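Visit to the Larden Textile Care Site, Ukorden

In April, a delegation from our regional employment office visited the Larden textile care site at Ukorden, where 62 people sort, fold and pack household linen and outerwear. The visit was hosted by Marlene Brandes, head of operations.

The main hall now runs Obi, an automated folding line for flat goods such as sheets and towels. Mixed loads are still handled by staff. On one side of the hall, employees work through bedding and jackets with hand-held grippers, and the recorded grips are used to prepare the next stage of the line.

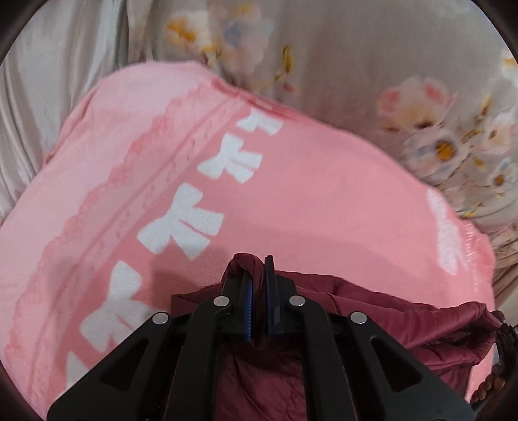 Gripper work at Larden: a quilted jacket held by a fold between the blue pads, with a pink blanket and a floral sheet behind it.

Ms. Brandes reported that 13 employees have moved from folding to inspection and line support since Obi was installed. Each completed a training course of up to 3 weeks. Wages were kept at the same level – a point the works council had insisted on.

Staff we spoke with welcomed the reduction in lifting. Several said that the pace of the line leaves less time for conversation, and management is reviewing the break schedule. A second visit is planned once the Brullora packing unit is in service.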